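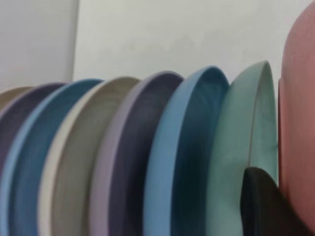

Photo courtesy of Prulolen

Most of us have a rule or two about dishes, usually handed down by a parent and usually defended with more heat than it deserves (big plates at the back, for heaven's sake, and never hold a plate by the food side). I hadn't expected to hear the same kind of talk at Prulolen, where two robot arms work over a white tabletop, but I'd barely put my coat down before I was deep in a discussion of how a plate ought to be picked up, and who gets to decide.

The house rules fit on three sheets of paper, and I liked them right away. They're written in everyday words. An arm that isn't needed for the move holds its place. An arm carrying a dish slows down before it gets near the rack, and a dish that starts to slide gets set down on the table, never chased. If a run goes wrong, you write down what happened before you touch anything, even when it's the last run of a long day and your dinner is getting cold at home.
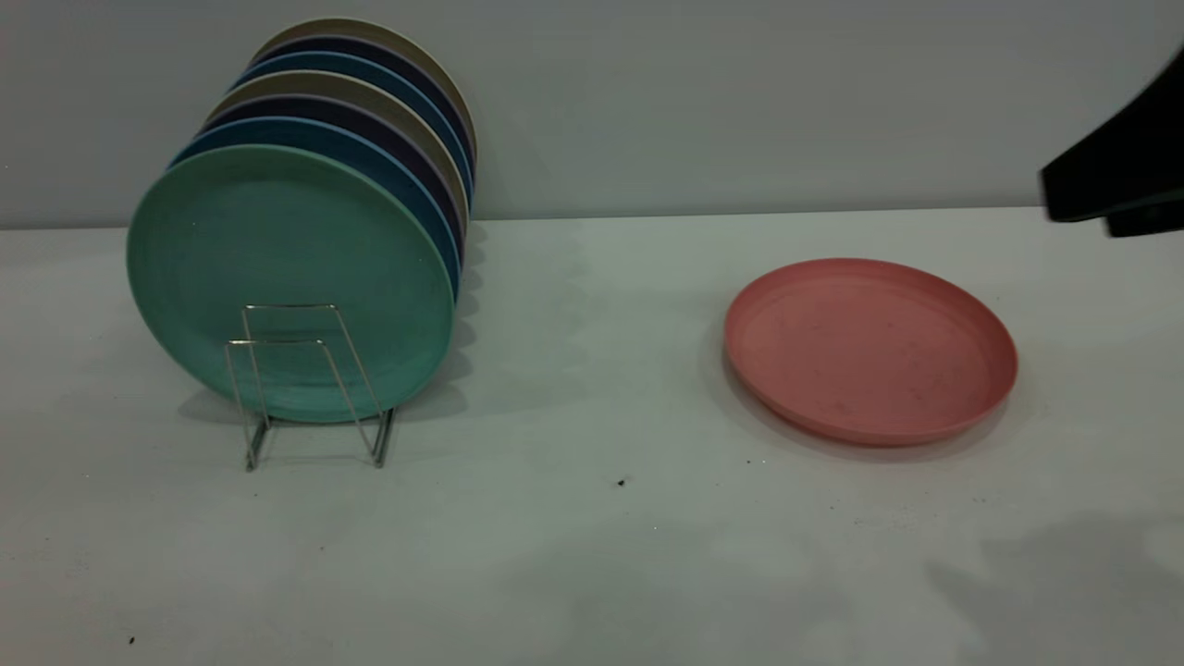
Don't write a rule you can't check, Nélida Palma warned me, and then she told me about the old line that said to handle plates "with care," which everyone had agreed with and which everyone had read in a different way. It came out in February. In its place is a plain speed limit near the rack and a note about how far the fingers may close.

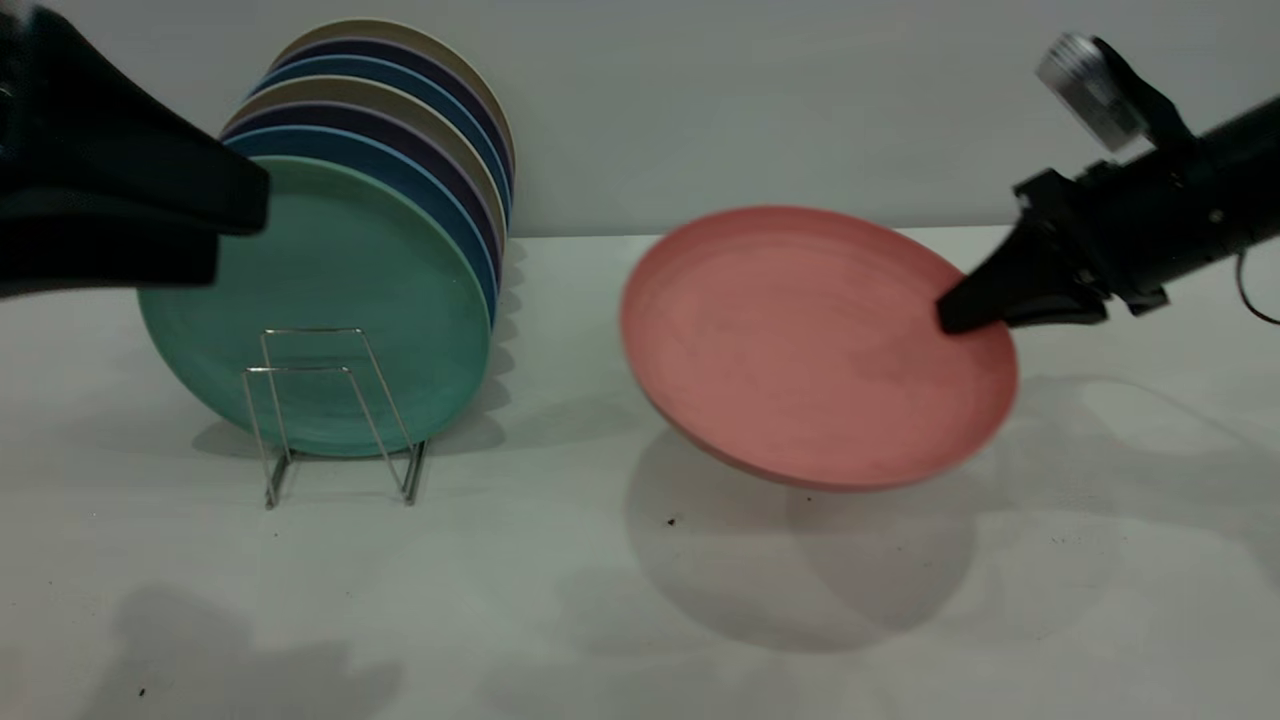

By Nélida Zúñiga, Contributing Writer

I asked what happens when two good rules bump into each other, as they do in any kitchen. A firm grip keeps a plate from slipping, but a firm grip can also mark it, and the sheets give way to the person at the stop button, who can end a run without having to explain it first. I thought that was awfully kind, and pretty sensible too! The explaining comes later, in the log, and the log gets read aloud every other week over coffee.

There was a longer version once, drafted with the help of Nguyen-Tran, and it ran to eight chapters with a section on how to name your files. People still borrow from it. What they tape to the wall, though, is the short one, with six corrections in pencil and a coffee ring over the part about spare fingers.

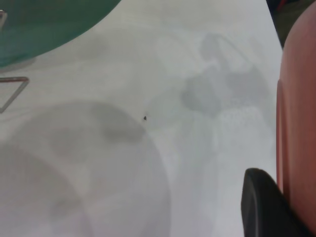
Close to the tabletop, with a gripper finger at lower right.

The next revision will take up glassware, and the first draft already has a question mark beside the word "stemmed."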